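Swappable Batteries for Delivery Vans: Same Promise, New Paint

From the Clanlow Fleet Letter, May issue

Every few years somebody rolls out a plan to stop charging electric vans and start swapping their batteries. The van pulls into a bay, a machine drops the empty pack and bolts in a full one, and the driver is gone before the coffee is poured. We have now sat through the Rezaei version of this pitch, and read the papers that came with it twice. Our advice to small fleets is to keep your checkbook in the drawer for now.

The Rezaei plan is for one swap station on the edge of Closville, sized for local parcel and grocery vans. A second would follow in Rurberg if the first fills up. Fleets would buy the van without a battery and pay a monthly fee for the use of packs. The fee in the draft contract is $702 per van. That covers a set number of swaps, and you pay extra for each one after that. The extra rate was blank in the copy we were given.

Let's start with what is fair to say in its favor. The battery is still the most expensive part of an electric van, and taking it off the sticker makes the purchase look a lot friendlier. If a pack goes bad, it is Rezaei's pack and Rezaei's problem. A fleet with no yard of its own, parking on the street or in a rented lot, can't put in chargers anyway. For those owners the idea at least answers a question that the charger salesmen tend to skip.

Now the rest of it. A van bought without a battery can't be driven anywhere without one, so you own a vehicle that works only as long as you keep paying one company. We asked what happens to the van if the station shuts down. The answer was that the packs could be "transitioned to alternate arrangements." We asked what that meant and got the same words in a different order. The draft contract has no buyout price for the pack and no promise that another supplier's pack would fit the mount. Anybody who has tried to sell a used van with a lease still hanging on it can guess what resale would look like.

Then there's range. The brochure says 240 miles on a full pack. It doesn't give the load, the temperature, the speed or how many stops were made. Our members' vans start and stop all day with the heater running and the back door open half the time, and we have never seen one match its brochure number in winter. With your own charger, a shortfall is annoying. With a single swap station, it means an extra trip to the edge of town in the middle of a shift, and possibly one of those extra swaps at the rate that hasn't been filled in.

The sales deck leans hard on speed, and here we'd ask people to look at their own routes before getting excited. Most vans in this area go out in the morning and come back before dinner. They then sit for the whole night, and a plain, slow charger has all the time it needs. Saving an hour at a fast charger is worth real money if you use a fast charger every day. Most of you don't. You'd be paying a monthly fee to fix a wait that happens while everyone is asleep.

The case is better for vans that run two shifts. A parcel van that comes back at 2 in the afternoon and has to be loaded and out again by 3 could use a quick swap, and we would like to see numbers from somebody who has done that for a full year. The figures in the deck come from a computer model. It assumes there is never a line at the bay.

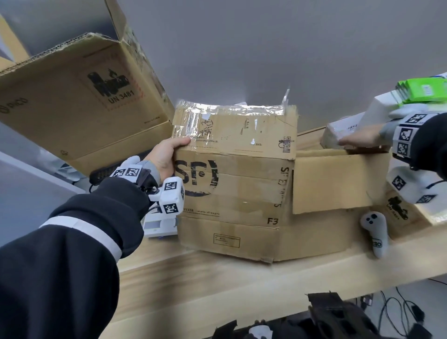 Lines are exactly what worries us. Parcel work bunches up. Everybody is out at the same hours, and everybody runs low at the same hours. A station with one bay and a limited rack of charged packs will do fine on a quiet morning in spring and may do badly in the weeks before the holidays, when a missed round costs the most. The draft contract promises that the station will be open. It says nothing about a full pack being there when you arrive, and those are different promises.

We also asked about the power supply. The packs have to be charged somewhere, and the station would draw its heaviest load in the late afternoon, when electricity costs more than it does overnight. Rezaei says it will hold enough spare packs to shift most of that charging to the night. Spare packs cost money, and someone pays for them. See the monthly fee.

If you're tempted anyway, get these in writing before you sign:

The price of every swap over the monthly limit, and how often it can go up.
A minimum charge level for any pack you're handed.
A credit for each visit when no charged pack is ready.
A fixed price to buy a pack outright if the station closes.
Permission to plug the van in at your own site, without a penalty.

The last item matters more than it may seem. Under the current draft, charging a Rezaei pack on your own charger counts as "unapproved use." That one line tells us more about the business plan than the rest of the deck put together.

Clanlow has asked for a corrected draft with the blanks filled in, and for a trial that doesn't require buying a van first. We'll print the reply if we get one. Members who have already had a quote for Closville or Rurberg are welcome to send us a copy with the company name blacked out, and we'll compare the terms in a later issue.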